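Convocatoria de participantes: estudio sobre etiquetado de alimentos y hábitos de compra

Juro busca personas adultas para un estudio sobre cómo leemos las etiquetas de los productos envasados y qué acabamos comprando. El trabajo se hace en Skiston y lo coordina Janaka Begum, dietista-nutricionista.

Nos interesan sobre todo los yogures, los cereales de desayuno, las barritas y los platos preparados que llevan en el envase frases como "rico en fibra" o "sin azúcares añadidos". Queremos saber si quien los compra mira también la tabla nutricional y la lista de ingredientes.

Quién puede participar

Personas mayores de edad que hagan la compra de su casa al menos una vez por semana. No hace falta saber nada de nutrición ni seguir ninguna dieta.
No pueden participar quienes trabajen en la industria alimentaria o en publicidad de alimentos, ni quienes hayan tomado parte en el estudio anterior, Kudo.
Si tiene alergias o intolerancias, indíquelo al inscribirse. No es motivo de exclusión, pero los datos se analizan por separado.

En qué consiste

Una entrevista inicial de una hora en nuestra sede.
Un diario de compra durante 7 semanas. Se guardan los tiques y se anotan los productos envasados en un cuaderno que entregamos nosotros. Quien lo prefiera puede usar la aplicación Nollow, que permite fotografiar los tiques.
Dos sesiones en grupo, una a mitad del estudio y otra al final. En ellas se comparan etiquetas y se rellena un cuestionario.

No se pide que cambie de alimentación, no se toman muestras de sangre y no se prueba ningún suplemento.

Compensación

Se abonan 700 coronas al terminar el diario y las dos sesiones. Quien lo deje antes cobra la parte proporcional a las semanas entregadas. Los gastos de transporte público se pagan aparte, presentando el billete.

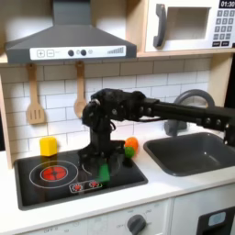 Los diarios se guardan con un código y sin nombre. Los tiques se devuelven si se solicita. Cualquier participante puede retirarse cuando quiera sin dar explicaciones y pedir que se borren sus datos.

Cómo inscribirse

Escriba a Janaka Begum, Juro, despacho 414, Skiston, o deje la ficha de inscripción en recepción. Indique edad, número de personas con las que convive y dónde suele comprar. El plazo termina el 15 de marzo de 2020. Las entrevistas iniciales se harán por orden de inscripción y la última sesión en grupo está prevista para mayo.

Se contesta a todas las solicitudes, también a las que no entren en el estudio.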